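**Handout 2: Shape numbers, pattern numbers and marks on Kanley tableware**

Read before the November session. Bring one marked piece, any factory, and a soft pencil.

## Terms

- **Shape number**: identifies the form (cup, sauce boat, covered dish). Pressed into the clay before firing.
- **Pattern number**: identifies the decoration. Painted or printed, normally over the glaze.
- **Backstamp**: the printed factory mark. Changes over time and is the main evidence for date.
- **Tally mark**: a small painted sign or letter left by the decorator for piecework pay. It has no value for dating at Kanley.

A shape number and a pattern number can be the same figure on different wares. Kanley shape 912 is an oval vegetable dish. Kanley pattern 912 is a green leaf border with a brown line. A dealer's listing that says only "Kanley 912" cannot be used until the base has been seen.

## The Kanley pattern books

Book A runs from the first entries up to 1000. Book B starts again with a letter prefix, so B1 follows 1000 directly. The first page of Book B has the year 1912 written at the head in ink, in the same hand as the entries below it. We take this as the date the book was opened. It gives an earliest date for B-numbered patterns and says nothing about when the plain-numbered ones went out of production. Several were still being decorated well after Book B was in use.
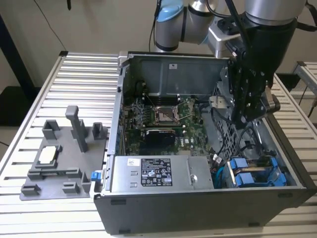

Bořivoj Holub objected to this at the last session: the year could have been added when the book was rebound, and the earliest B pieces he has handled all carry the older wreath backstamp. On his reading B1 to B40 may be earlier than the heading suggests.

The point about the wreath stamp is fair. Old stamps stayed in use until the copper plates wore out, so a wreath stamp on a B pattern allows an overlap in either direction. Until the binding is examined, catalog entries for these patterns should read "Book B, opened 1912?" with the question mark kept.

## Order of examination

1. Turn the piece over on a folded cloth. Look under a low side light for pressed marks. Glaze fills them, and a shallow figure is easily missed.
2. Copy the shape number exactly, including dots or strokes beside it.
3. Copy the pattern number and note its color. Kanley used red up to the middle of Book A, then black.
4. Record the backstamp by type (wreath, ribbon, plain name).
5. Record the tally mark last, and in its own column.

Wares from the Clullgate works went through the same decorating shop for a time. They have Kanley pattern numbers over Clullgate shape numbers. Enter both factories. Do not correct one to match the other.

## Describing relief and color

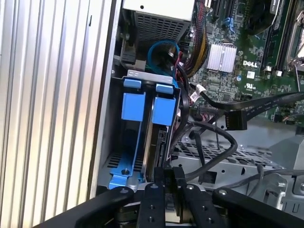
Molded surfaces cause more disagreement in the catalog than any other feature. "Ribbed", "fluted" and "reeded" have been used for the same Nusta coffee pot by three different catalogers. For this course, state the direction first, then the kind of line, then the color of the body. The ribbed panel on the left, entered this way, would be "vertical, grooved, silver-gray", and the drive carrier would get only "blue" until its relief had been looked at. Maker's terms from sales leaflets go in quotation marks in the notes field.

Nusta is a shape name and covers the whole range. It was sold in plain colors and with printed borders, so a Nusta piece still needs a pattern number. Where none is present, write "no number seen". "Unnumbered" is kept for pieces checked against the book.

## Known problems

- Ondrejka bought undecorated Kanley blanks. These have a Kanley shape number and an Ondrejka painted number. The Ondrejka numbers are a separate series - do not look them up in Book A or B.
- A 6 and a 9 painted on a round base have no fixed way up. Use the backstamp to orient the piece.
- Lids were replaced from stock. Record lid and base separately.

## Reading for next time

Hui-mei Lu, notes on the wreath backstamps (class folder). Štěpánka Šindelář, list of Clullgate shapes, pages 1 to 14 only; the later pages are being revised.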